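Ticket: replacement finger pads and second gripper order
Opened by: Skye Cruickshank
Assigned to: Harish Mudaliar
Status: waiting on quote

Stimitz wants 1798 for a hand-held gripper with pads fitted. We need 2. The budget line is 3000, so the order doesn't fit as written. 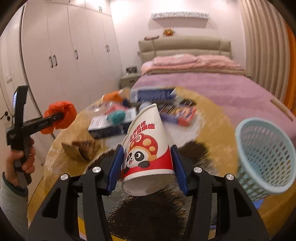

Blue pads on a paper cup, tabletop pickup.

Harish: Can you ask Samell for a price without pads? We could buy those separately.

Skye: Asked. Their lead time is 60 days. If that's too slow, I'll order one now and move the other to November.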